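Giving up the good notebook

I've been writing my first drafts by hand again since February and I have opinions, so settle in.

It began when the laptop went off to be mended and I had six pages of a short story due to my writing group, with nothing to type them on. I dug out a Bodin notebook I'd been saving (you know the sort, cream paper, ribbon, far too nice to spoil) and of course I couldn't write a word in it. I sat there for a whole evening being intimidated by stationery! In the end I used the backs of old gas bills and the thing was finished by bedtime.

So that's lesson one, if you want a lesson. Cheap paper. I buy a pad of 100 sheets from the market now and I scrawl all over it — arrows, crossings out, shopping lists in the margin, the lot. The Bodin is back on the shelf with its ribbon still folded flat.

The pen matters more than I thought it would. I tried a Zumska rollerball because Noel Catacutan wouldn't stop going on about his, and it's lovely for about a line and a half and then my hand drags through it and I look like I've been sweeping chimneys. I'm left-handed, I should have known. Back to biros.

What I hadn't expected is how differently I edit. On screen I fiddle with the first paragraph forever. With pages I lay them all out on the floor or the bed, crawl about a bit, and suddenly I can see that page four wants to be page two and that the aunt has to go. (She was a good aunt. I've kept her in a drawer.) Then I type the whole thing up, print it, and do the laying out again with clean copies, and the typing up is where most of the real fixing happens, as every dull sentence is a sentence I have to bother typing.

It is slower, I won't pretend it isn't. The last story took me 12 evenings and it's only a little thing about a ferry. My wrist aches and I've lost one ending completely, I think it went out with the recycling. I did try photographing each page as I went along but then I had 40 blurry pictures of my own handwriting and couldn't read a single one.

I took the ferry story to group last week, printed out and stapled, and Amado Baluyot wrote all over his copy in green, bless him, and most of it was right. I'm doing the middle section again from scratch and I've already used up half a biro. If any of you draft by hand I'd love to know what you do about endings going missing, do you number your pages? Do you have a box? 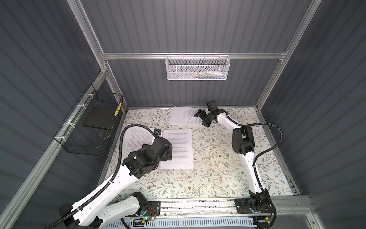 Noel Catacutan: Number them, and put the date in the corner too, or you'll end up with three page fours like I did. A shoebox does me fine. And please let the aunt back in, she was the best thing in it.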